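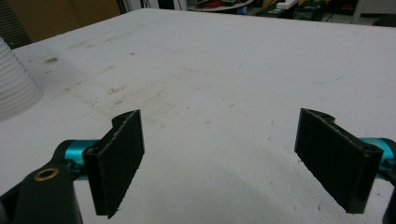
**Why do some materials feel fuzzy?**

They feel fuzzy when many tiny fibers stick up from the surface, and your skin touches the ends of the fibers before it touches the cloth below.

## What is a fiber?

A fiber is a very thin thread. Cotton fibers grow on a plant, around its seeds. Wool fibers grow on sheep. Other fibers are made in factories, from a kind of plastic that is melted and pushed through small holes.

To make yarn, people twist many fibers together. Then the yarn can be woven or knitted into cloth. If all the fibers lie flat, the cloth is smooth, like a bed sheet. If some of them stand up, the cloth is fuzzy, like a blanket.

## How is velvet made?

Velvet has a special name for its standing fibers. They are called the **pile**. One way to make velvet is to weave two cloths at the same time, one above the other, with extra threads going between them. Then a blade cuts these threads in the middle. Now there are two pieces of velvet, and each one has a soft side!

Move your hand over velvet in one direction, and then go back. The color seems to change. The pile leans the other way now, and light bounces from it differently.

## What about hook and loop tape?

Maybe you have this tape on your shoes. One side has small stiff hooks and the other side has soft loops. When you press them together, the hooks catch the loops. When you pull, the hooks bend and let go — this makes the ripping sound.

Hooks also like to catch hair and dust. At the small textile museum in Runcombe there is a strip of tape which visitors opened and closed 700 times. Its loops are messy and some are broken, but it still holds a mitten on the wall.

## Why does cloth fray?

At a cut edge, nothing holds the last threads in place. They slide out, and their fibers spread like a little brush. A hem helps: you fold the edge and sew it down.

## Try it at home

You need an old sock, a piece of cotton cloth and a magnifying glass.

1. Look at the outside of the sock, then turn it and look at the inside.
2. Pull one thread from the edge of the cloth.
3. Untwist the thread slowly with your fingers.
4. Draw what you find at the end of it.

Ask an adult before you cut anything — good socks are not for experiments.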